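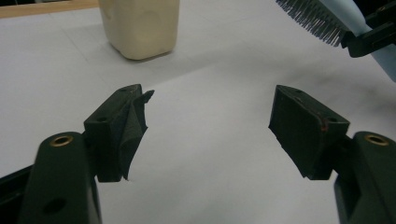
Multetti asked whether sessions recorded with worn finger pads should be kept in the set at all, or whether every operator should start the day with a fresh pair. The question came in as a comment on the first version of this page, and it deserves a place near the top. Our position is that they should be kept. A learning system that has only met clean, square pads will be poorly prepared for the tools it meets in daily use. The condition of the pads is entered in the session log, and users of the set may filter on that entry if their work requires it.

Tabletop Demonstrations: Gallery

The Ravn program gathers short demonstrations of everyday handling tasks for use in training manipulation models. The demonstrations are performed by people with hand-held grippers. Each gripper carries its own camera, and the recordings are made from that point of view. The gallery presents views from the tabletop series, together with notes on how the series was planned and recorded. It is intended for partner laboratories, for prospective operators, and for members of the public who have asked what the work looks like from the operator's side of the table.

The tabletop series consists of 110 accepted demonstrations. A further 27 were recorded and set aside at review. The rejected recordings remain in storage and may be requested separately by partners who study failure cases.

View 1, at the head of the page. Open jaws over the white work surface, with a cream-colored plastic container farther back and a dark-bristled brush with a light blue handle or body at the upper right. Brass threaded inserts are set into both green arms. The lining of the left pad has torn and partly peeled away, and the right pad is in better order.

Notes on the work surface

The series uses a plain white covering throughout. Patterned and colored surfaces are handled in a separate series, which is being prepared with Valex and will be added to the gallery when the recordings have been reviewed. Operators are asked not to replace the covering in the middle of a session, even if it has become creased. A change of surface partway through a session makes the recordings harder to compare, and the crease lines cause no difficulty in training.

Lighting is left as the operator finds it. Earlier guidance called for a fixed lamp at the side of the table. That guidance was withdrawn in July after partner laboratories reported that models trained on the lamp-lit recordings performed poorly in ordinary rooms.
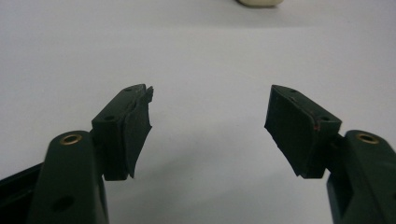
Operators begin each demonstration with the fingers open and the tool held still over the table. The starting position need not be the same every time, and some variety is encouraged. The pause matters more than the position. It gives the annotators a clear point at which to mark the beginning of the task, and it allows the tracking software to settle before the first movement. Recordings that begin with the hand already in motion are usually returned.

View 2. The open gap between the fingertips, with a small part of a rounded, cream-colored object at the top of the view. Two small screw holes can be seen on the top face of each fingertip block, and the left foam pad is frayed along its upper edge.

Notes on pacing

A single demonstration may run no longer than 60 seconds. Operators are asked to work at the speed they would use with their own hands and to avoid exaggerated slowness. If an object slips, the operator should recover it in the natural way and continue. Recoveries of this kind are labeled and kept. They are among the recordings most often requested by our partners, who find few of them in other collections.

If the operator stops to speak with a colleague or adjusts the tool, the demonstration is ended and a new one is begun. Joining two partial recordings into one is not permitted under the program's rules.

Notes on review

Every demonstration is viewed by two annotators working separately. They mark the start and end of the task, the moment of each grasp and release, and any event that falls outside the written instructions. Where the two sets of marks disagree, the recording goes to a third annotator. In the present series 19 recordings required a third reading, most of them on the question of when a release was complete.

The review software was supplied by Wallex and has been adapted for two-handed tasks. Annotators see both camera views side by side on one timeline and may step through either of them independently.

Use of the gallery

The views on this page may be reproduced in teaching materials and internal reports, provided that the Ravn program is credited. Requests for the full recordings should be made through the partner office and should state the intended use, the number of demonstrations required, and whether recordings with worn pads are to be included. Applicants who leave the last item blank will receive the complete series with the condition log attached.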